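Accueil | La lettre interne | Ateliers | Archives | S'abonner

Vie des locaux – Rangement

À Masitz, le ruban jaune gagne du terrain

Tout a commencé en octobre par une question posée à 10 heures devant la machine à café : où finit l'atelier, où commence le passage ? Joyce Ondieki pensait le savoir. Stojan Vukadinović aussi. Ils ne pensaient pas la même chose, et la moquette, grise d'un mur à l'autre, n'a départagé personne.

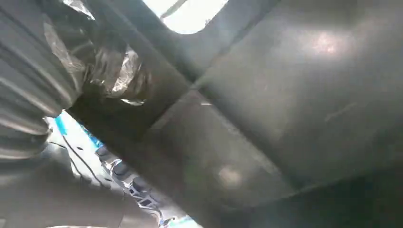

Plis noirs, reflets blancs : le gris n'est pas la seule couleur de la maison.

Sihan Jiang a donc acheté du ruban adhésif jaune. Beaucoup. Le principe tient en une phrase, affichée à l'entrée : ce qui est dans un rectangle y reste, ce qui n'y est pas trouve une place avant 18 heures. Les collègues de Widovbridge, qui appliquent la règle depuis quatre ans, nous avaient prévenus que les discussions porteraient surtout sur l'épaisseur du trait.
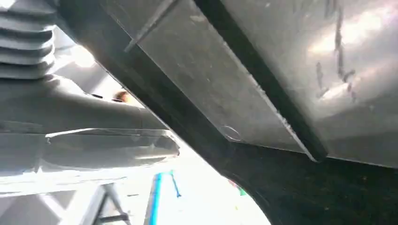

Panneau gris mat, petites salissures comprises.

La consigne prévoyait aussi un coup de chiffon sur les surfaces grises. Elle a été lue. Elle est toujours affichée, à hauteur des yeux, et Nurhan Canpolat propose de la plastifier pour qu'elle, au moins, soit facile à nettoyer.

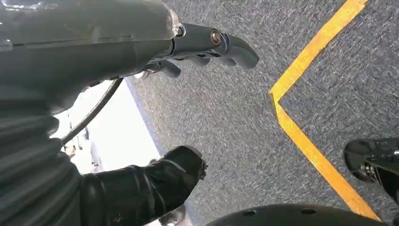
Lecture : 2 min

Sur une moquette chinée, le jaune se voit très bien, et ses angles aussi. Certains sont francs, d'autres relèvent de l'interprétation. Elibariki Muli soutient qu'un rectangle posé un peu de biais délimite autant qu'un rectangle droit – argument recevable, surtout de la part de celui qui tenait le rouleau.

Reste la question des hauteurs. Le ruban règle le sol et ne dit rien des tables. Or c'est là que tout se dépose : pièces, câbles, bouteilles d'eau.
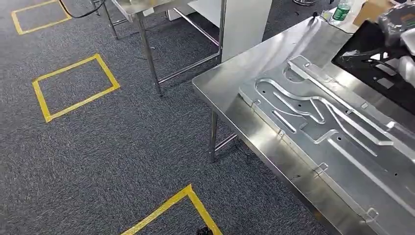 La grande table en inox, sa plaque d'aluminium rainurée et une bouteille à étiquette verte.

Une bouteille debout au bout d'un plan de travail est-elle rangée ? Les avis divergent. Joyce propose un rectangle jaune sur l'inox, Stojan menace d'en tracer un devant son bureau. La plaque, elle, garde sa place jusqu'à nouvel ordre.

Les remarques sont à déposer auprès de Sihan, qui a encore du ruban.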